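Lendari Support Portal
Ticket: Series volumes shown out of order; reservations filled with the wrong title
Status: Resolved
Priority: High
Product area: Catalogue and reservations
Raised by: Roxana Lozano, Rurkero Library Service
Assigned to: Hyun-seo Seo, Lendari Support

Description of the problem (Roxana Lozano)

We wish to report a fault affecting crime and historical fiction series in our e-book and audiobook catalogue. Readers who open a series page are shown the volumes in an order that does not match the order of publication. In several series the first novel now appears after the second, and in one case a short story collection is listed as the opening volume.

The more serious matter concerns reservations. A reader who reserves the third novel in a series may be lent the second when the loan falls due. The confirmation email gives the correct title. The file that is delivered does not match it. At the time of writing, 59 readers have reported receiving the wrong book, most of them through the enquiry desk and the remainder through the form on our website.

Printed books are not affected. Single novels outside a series are not affected.

Steps to reproduce
Sign in to the catalogue with any reader account.
Search for a series by name and open the series page.
Select the third volume and place a reservation.
Allow the reservation to be filled.
Open the loan and compare the title page with the confirmation email.

Expected result: the title delivered is the title reserved.
Actual result: the title delivered is the preceding volume.

Attachments 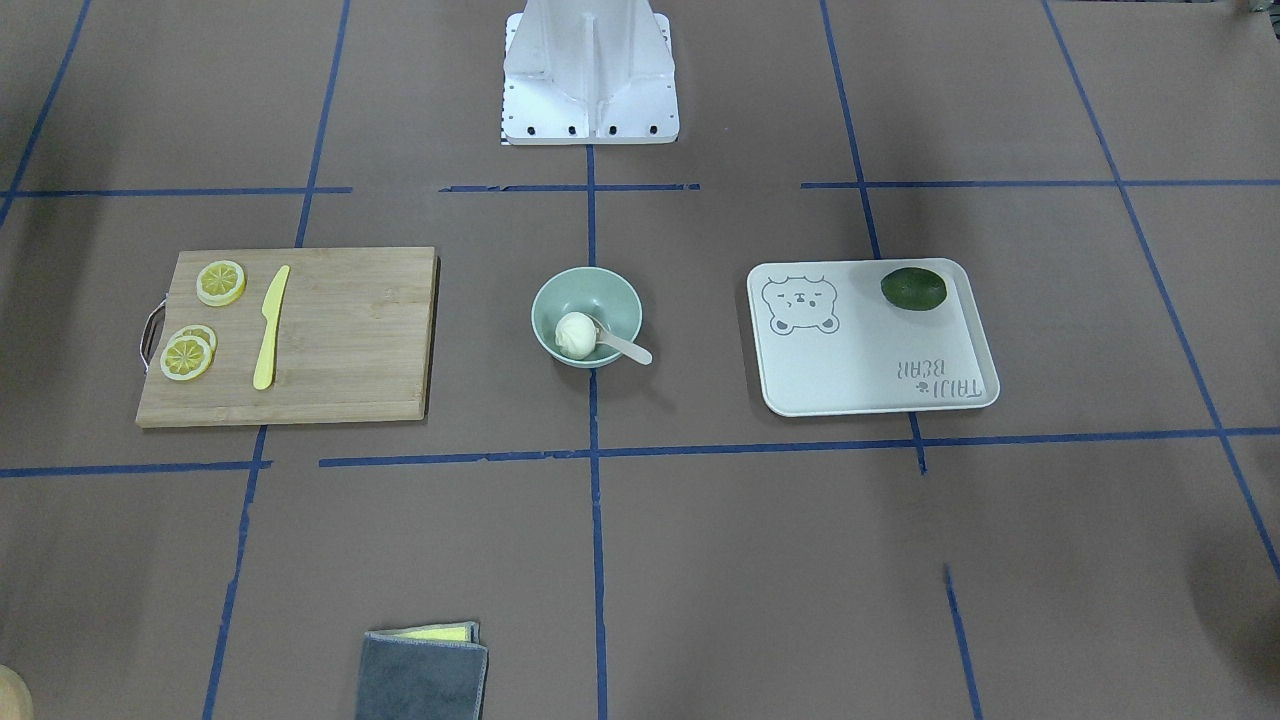 Attachment 1. Brown-papered tabletop marked out with blue tape.

Reply from Hyun-seo Seo, Lendari Support, Tuesday, 09:40

Thank you for your report. The fault has been reproduced on our test catalogue using one of the series you named. The ticket has been given high priority on account of the effect on readers.

Kindly confirm the following points so that the matter may be passed to the correct team.

Does your service take its series information from Kwak, or is it entered by your own cataloguing staff?
Have any changes been made to local series records during July?
Are the readers affected using the website, the reading app, or both?

Until the cause is known, we recommend that staff do not correct series numbers by hand. Manual changes may be overwritten when the next supplier file is loaded.

Reply from Roxana Lozano, Rurkero Library Service, 10:25

Series information for e-books and audiobooks is taken from Kwak. Our cataloguing staff add local notes and subject headings only. I have consulted Lech Szczepańska, who is responsible for our fiction records, and he confirms that no series record was edited locally in July.

Readers using both the website and the app have been affected.

Mr Szczepańska also observes that the fault appears to be confined to series which include a prequel or a collection of stories numbered zero by the publisher. He has compared several long-running detective series. Those with plain numbering from one onwards are displayed correctly.

Reply from Hyun-seo Seo, Lendari Support, 11:50

Mr Szczepańska's observation has been most useful. We have examined the latest file from Kwak and can confirm that volumes numbered zero are present and correctly marked. When the file is loaded, however, our catalogue treats zero as a missing number and places the volume at the end of the count. Every later volume is then moved by one position.

The reservation service relies on position within the series, and not on the ISBN, when a reader reserves from the series page. A reservation placed from the page of an individual title uses the ISBN and is filled correctly. This would account for readers who reserved the same novel on the same morning and received different books.

The matter has been passed to Kyung-tae Ma in our catalogue engineering team.

Temporary measure

Readers may be advised to reserve from the page for the individual title. Staff placing reservations at the desk should search by ISBN. We would ask that the "Reserve next in series" button be switched off under Settings, Catalogue display, Series options.

Reply from Roxana Lozano, Rurkero Library Service, 13:15

The button has been switched off and a notice has been placed on the home page of the catalogue. Desk staff have been informed.

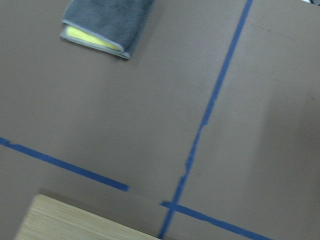 There remains the question of readers who have already been lent the wrong volume. Each reader is allowed a fixed number of digital loans per month, and an incorrect loan has been counted against that allowance. We should be grateful if the loans could be cancelled without penalty and the readers returned to their former place in the queue. A number of these titles have long waiting lists, and it would be unfair to ask readers to begin again.

I must also raise the matter of licence use. Under our agreement with the publisher Steltix, each audiobook licence covers a set number of loans. We do not consider that loans made in error should be deducted.

Reply from Kyung-tae Ma, Lendari Catalogue Engineering, 15:30

I have identified the change responsible. It formed part of an update to the loading of supplier files and was intended to deal with records in which the series number had been left blank. Blank and zero were handled in the same way. A correction has been prepared and is being tested.

A search of your catalogue shows that 89 titles carry an incorrect series position. A full list has been added to the ticket for Mr Szczepańska to check against his own records.

With regard to reservations, the correction will cause all requests to be matched by ISBN, wherever on the site they are placed. Existing reservations will be matched again using the title shown in the reader's confirmation email.

Reply from Roxana Lozano, Rurkero Library Service, 16:20

Mr Szczepańska has checked the list and agrees with it, save for 2 entries. Both are omnibus editions containing several novels in one volume. These have never carried a series number and should be left without one.

Reply from Kyung-tae Ma, Lendari Catalogue Engineering, 16:45

Noted. Both omnibus editions have been taken off the list. The correction will be applied overnight, and the series pages will be rebuilt once loading is complete.

Reply from Spyros Panagiotou, Lendari Customer Accounts, 17:05

I write concerning loans and licences. All loans identified as incorrect will be cancelled and the monthly allowance of each reader restored. Readers will be returned to the queue in the position they held before the loan was issued. Reading progress and bookmarks in the wrongly issued title will be kept for 3 months, should the reader wish to borrow it again.

Steltix has been informed and has agreed that the loans in question will not be deducted from your licences. The adjustment will appear on your next statement.

Resolution

Cause: volumes numbered zero were treated as unnumbered when supplier files were loaded.
Correction: applied to the live catalogue; series pages rebuilt.
Reservations: matched by ISBN in all cases.
Customer confirmation: received from Roxana Lozano, who reports that the series tested by her staff are displayed in the correct order and that test reservations have been filled with the correct titles. The "Reserve next in series" button has been switched on again.

This ticket is closed. To reopen it, reply to the closing email or contact Lendari Support and quote the ticket title.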